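Folding, now with meetings

We got the folding machine in July. I have worked the returns table at Rostard for six years, and my job is now to lay shirts flat so that something else can fold them. Ingegerd Løken, who trained me, calls this a promotion.

The pay is the same. The chair is better.
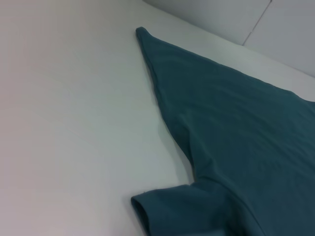 Teal tee, short sleeves, creases still in it.

The shift target is 1255 shirts, a number that came from upstairs with a slide deck. We used to be three at the table and now we are 2, plus a weekly meeting on how we feel about it. I said fine. My wrists feel great, I'll give it that. I do miss the talking, and Ingegerd misses having someone to correct, so she corrects the machine.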